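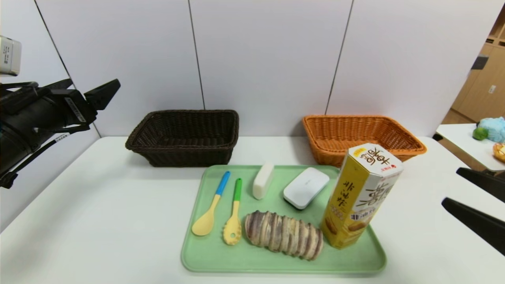
*The sorting table at Stillham, with both arms reaching in and the tray set between them.*

Hatem Bouazza likes to start at the wrist. He has looked after the two-armed cell at Stillham since it was bolted down, and when I ask what goes wrong first, he doesn't hesitate for a second. "The cable," he says. "Always the cable! The arm bends all day long and the cable has to go along with it, so every morning I run my thumb down the whole length before I give it any power."

After that come the gripper fingers, which he wipes with a barely damp cloth and checks for play, and then the homing routine, left arm before right. He changes the finger pads every 275 hours, though the schedule he inherited from McAlister said something longer — he won't tell me what, only that he crossed it out in pencil.

The tray gets nearly as much of his attention. A slim spoon handle and a tall canister ask very different things of a gripper, he explains, and he likes to have both in front of it when he tests the closing force. "If it holds the bread without squashing it, I'm a happy man," he says, and goes off to find us some coffee before the 20-minute warm-up is done.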